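The Taped Table - Laying Out a Drinks Corner at Harnholm

I've been promising to put these up for ages, and a few of you from the Nallau lot have been asking how we mark out the big brown table, so I've finally sat down with a cup of tea and done it. It's only a little gallery, just two pictures, but I've got plenty to say about tape (you have been warned!).

The idea is dead simple. You take a big brown table, you run blue tape across it until you've got a grid, and then everything you need for a round of cold drinks gets a place to live. Lemons go here, glasses go there, the ice has its own spot. I pinched the notion from an old kitchen planning booklet called the Koyama Layout Guide, which cost me 80p in a jumble sale and has paid for itself many times over. The booklet wants you to draw everything out on squared paper first, and I did try that once, but I'd much sooner be at the table with a roll of tape in my hand.

1. Tape on the brown

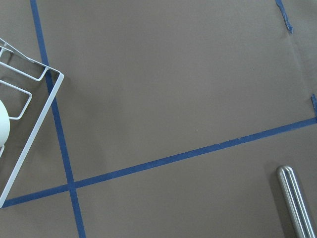 I do love that blue against the brown. We tried white tape the first time and it looked like a car park, and then a patterned one which made my eyes go funny by the end of the afternoon. Blue painter's tape is easy to see, it tears by hand, and it doesn't leave half of itself behind when you want to move a line.

My lines are never perfectly straight, I'll admit. I start off with a ruler and good intentions and then somewhere along the way I'm doing it by eye. Torn ends don't bother me either, and nor do the little frayed bits you get along an edge. If you're fussy, use scissors and press each strip down with the back of a spoon. Where two strips cross I just let them overlap - cutting them to meet neatly takes forever and you end up with lots of tiny bits stuck to your sleeve.

One tip for anybody starting out: buy more tape than you think. I worked ours out at 94 feet, bought exactly that, and had to go back to Sotar the next morning for another roll. They're the hardware shop on the corner by the station, and very patient with me.

2. Lemons, lime and ice 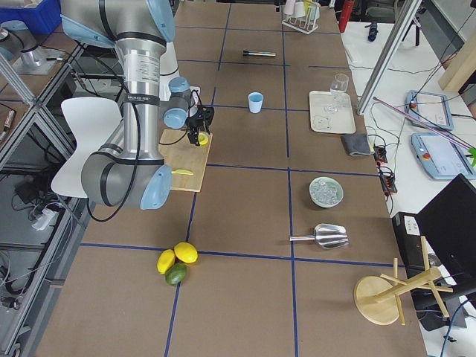

Page last changed: 30 March 2023

Two lemons and a lime, and I think they look very jolly down at the front together. The ice is in the little pale green bowl with the metal scoop beside it, and I'm fond of that bowl, it's such a nice soft colour. There's a stemmed glass over on the grey tray, with a folded dark grey cloth just below. The mug tree has gone over on its side in the corner, pegs and all!

The chopping board and the yellow knife are over on the left. I like a board with plenty of clear space round it, so you can push the slices to one side and not have them end up among the glasses. A light wooden one suits me best, and lemon juice has never done mine any harm so long as I wipe it down afterwards.

If you're copying the layout at home you won't need anything like as much room. A kitchen table will do, or even the end of a worktop, with four or five squares marked out. Give the biggest one to the board and put the ice as near to the glasses as you can. I'm hoping to try a version for hot drinks in June, which will mean shuffling the squares about again and another trip to Sotar for tape.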